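Wamside shop says old office desktops have years left. Not everyone is buying it

By Berenice Zepeda
August 13, 2018

A repair and resale shop in Wamside wants people to stop throwing out old office computers and start buying them back. Akum, which opened its counter on Flakberg Street last year, has started selling refurbished desktop towers for $300 each, and it has put its work table on show to prove there is nothing mysterious about what goes into one.

Opened up, the insides of a Dell desktop look like this.

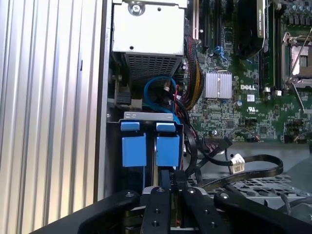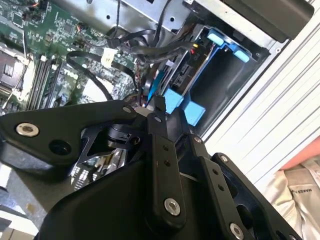
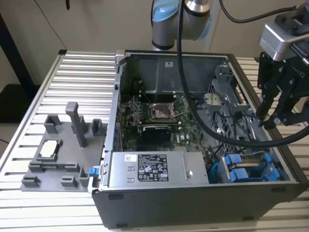 Akum says it has 1067 towers in storage, bought in a single lot when a regional insurance office closed. The plan is to open every machine, clean it, test what can be tested, replace what has to be replaced and sell the result to households, students and small businesses. The company calls the program Second Shift.

It sounds good. Whether it adds up is another matter.

Leobardo Rosales, who runs Akum, says the case for old office machines is simple. They were built to be opened, they were kept indoors, and most of them spent their lives running spreadsheets. "People hear 'used' and they think 'broken,'" he said. "These were taken out of service because a lease ran out. That is an accounting decision."

Maybe so. But a lease also runs out for a reason, and the reason is usually that the machine has reached the age at which the people paying for it would like somebody else to own it. Asked how old the towers are, Rosales said it varied. Asked for a range, he said he would rather talk about condition than age. Asked a third time, he said a list would be posted on the shop's website. As of this morning it had not been.

The price is the next problem. Three hundred dollars is less than most new desktops with a decent processor, but it is well above what similar used towers bring on classified sites, where people often let them go for the cost of the gas to come and get them. Akum's answer is that a buyer is paying for labor and a warranty. The warranty covers 2 months. A new machine from a chain store normally comes with a year.

"Two months is what you give somebody when you want them to find the problem after you've stopped answering the phone," said Yesenia Ponce, who does bookkeeping for several small businesses in Wamside and has been looking for a cheap computer for her front desk. She visited the shop last week and left without buying. "They were nice. They explained a lot. I asked if the hard drive was new and got a very long answer that didn't have a yes in it."

The answer, according to Akum's own price sheet, is that it depends. The basic tower is sold with its original drive if that drive passes a test. A new one costs extra. So does more memory. The power supply is kept unless it fails on the bench, and that is the part I would worry about, having had one quit on me in the middle of a deadline. Power supplies wear out slowly and can do fine in a test on an ordinary afternoon. The sheet does not say how long the test lasts.

Nor does it say much about the drives themselves, beyond the word "wiped." An insurance office keeps names, addresses, birth dates and medical claims. Rosales said every drive is erased before it leaves the building and that his staff keeps a record of each one. He declined to let us see the record, saying it contained serial numbers. He also declined to name the software used. There may be good reasons for both. A customer has no way of knowing.

Some of what Akum says does hold up. Abundio Esquivel taught computer repair at the Maldonado adult school until he retired, and he has no stake in the shop. He agrees that office towers tend to be easier to work on than many home models.

"You take the side off and you can get your hand in there," he said. "The drives come out. The memory comes out. If you want to learn, that is the kind of box you want to learn on."

He was less sure about the rest of the pitch. A machine that is easy to fix is only worth fixing if parts can be found for it, he said, and big manufacturers have a habit of making their own shapes of power supply and their own shapes of motherboard. A part from the store on the corner may not fit. Anyone buying one of these should look up the exact model first and see what a replacement power supply costs. "If it's half the price of the computer, you have your answer."

Esquivel also pointed out something that the shop's flyer leaves off. Older desktops can draw more electricity than newer small ones, and a computer left on all day in an office will show up on the bill. He did not want to guess how much without a meter on the particular machine. Akum does not list power use on its price sheet either.

Then there is the environmental claim, printed in large green letters in the front window: "Every tower sold is a tower saved." That is true for the one sold. It says nothing about the ones that aren't, and a lot this size is bound to have plenty that never make it to the counter. Rosales said those would be stripped for parts and the remainder sent to a recycler. He said he was in talks with 2 recyclers and had not signed with either.

Yolotzin Orozco, who follows waste issues for a neighborhood newsletter in Maldonado, said that is the piece she would want settled before cheering. "Buying a warehouse full of old electronics is the easy end of it," she said. "I'd like to see the paperwork for what leaves by the back door. Until then it's a man with a lot of computers."

She does give the shop credit for working in the open. Customers can stand near the table and ask questions, and by her account the questions get answered, at least the ones about hardware. She bought a keyboard.

Akum would not say how many towers it has sold so far. Rosales described sales as "steady" and said he expects them to pick up later in August when students come back. He is thinking about a student discount but has not decided on a figure. He is also thinking about evening classes where buyers would upgrade their own machines under supervision, though there is no schedule and no teacher yet. Esquivel said he had been asked and had told them he was enjoying his retirement.

For anyone tempted anyway, Esquivel's advice was to ask to see the particular computer running, with the side off, before any money changes hands. Find out if the drive is original. Find out if the memory can be increased, and to what. Get the warranty on paper, with a date on it. Ask what happens if the power supply goes in the third month, and write down the name of whoever answers.

We put that last question to Rosales ourselves. He said the shop would "work something out." The price sheet says repairs outside the warranty are billed at the regular rate. The regular rate is not on the price sheet.

Akum is on Flakberg Street in Wamside and is closed on Sundays. Returns are accepted for store credit only.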